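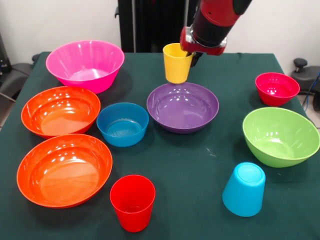
Figure 3. The arm holding a yellow cup over the purple bowl on the demonstration table, open day at the Poltbridge site.

5.2 The open day demonstration

The second part of the study took place at the Poltbridge open day on 30/07/2023. The trials in Section 5.1 were run with only project staff in the room, and we wanted to know how people with no background in robotics would judge the same tabletop task. The Somholm project was given the Van der Merwe Room on the ground floor, between the printing workshop and the cafeteria, and the arm was moved there the evening before.

The task was kept simple. Plastic bowls and cups in bright colors were set out on a table covered with a dark green cloth, and the arm picked them up by the rim and put them inside or on top of one another. The cloth was the one used in our own lab. We had tried a bare tabletop in May and found that reflections made the lighter items harder to detect, so the cloth was kept for all later work, including this day.

The building's fire rules allowed up to 300 people through the room. Visitors came in groups and stayed for one run, with time for questions afterward. There were 3 sessions, with a break between them to let the arm rest and to clear the system logs. Genalyn Navarro ran the controls, and Shiela Lumbao introduced the task and took notes on what visitors asked.

Before each run, visitors were asked to say which item they thought the arm would have the most trouble with. Most adults chose the cups, on the grounds that a cup is narrow and can tip over. Most children chose whichever bowl was largest. In our own trials the hard cases were of a different kind. Bowls of nearly the same size cause more failures than cups do, as a small error in position leaves one sitting on the rim of the other. 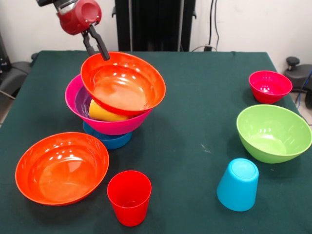

We had planned to stop a run and reset the table whenever a bowl did not settle into the one below it. After the first session we dropped this rule. Visitors were more interested in what the arm would do next than in a clean result, and several asked us to leave a crooked stack alone. From the second session on, Navarro let the program continue unless an item was likely to fall off the table. Runs from the first session are therefore left out of the comparison in Section 6.

Speed was the most common subject of the questions. The arm was set to a reduced speed for the whole day, and this was stated in the introduction, but many visitors still took the slow motion as a sign that the system was unsure of itself. The same remark appears in the written answers. Other questions dealt with cost, with whether the arm could handle glass, and with how it tells one color from another.

We also received comments on how the task was presented.

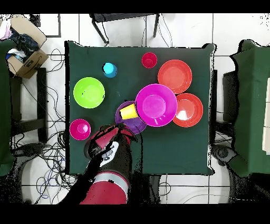 Basten wrote on the answer sheet that stacking dishes was easy to follow but that the group would have liked to choose the order themselves, and asked whether the arm had a plan from the beginning or decided after each move. We think this is a fair point. The introduction did not explain that the order is worked out again after every placement, and a visitor watching a single run has no way to tell.

By closing time 100 answer sheets had been handed in. Sheets with only one question filled in were kept for the free-text analysis and removed from the ratings. Lumbao and Navarro coded the free-text answers separately and then went through the differences together. The ratings are given in Section 6.1, and the coding scheme is in Appendix B.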